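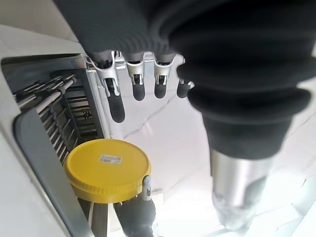 Jurketwood has run its summer fair on the same sloping field for years, and for most of that time the bouncy castle was the only thing children queued for. Now there are 8 inflatables to choose from, and the hire trade has changed to suit.

Prarnamano, which rents slides and castles across the county, took 351 bookings last year. Most were for back gardens. The firm's smallest castle needs a flat patch of grass, a side gate wide enough for a trolley and a socket within reach of the blower. Paving is possible with sandbags, but costs more.

Obstacle courses are the part of the business that is growing. Samonte, a rival based near the ring road, bought 2 of them in March and hires them mainly to schools. The longer one weighs around 700 kilos and comes on its own trailer.

Wind is still the main reason for a cancelled party. Both firms check the forecast the evening before and refund the deposit if they call it off. Rain matters less, though slides are shut until they have been dried with towels.

Parents should ask to see the current test certificate, and find out who will be watching the children. Many hire prices don't include an attendant. Sunday collections are usually done by six, and the grass takes a few days to stand up again.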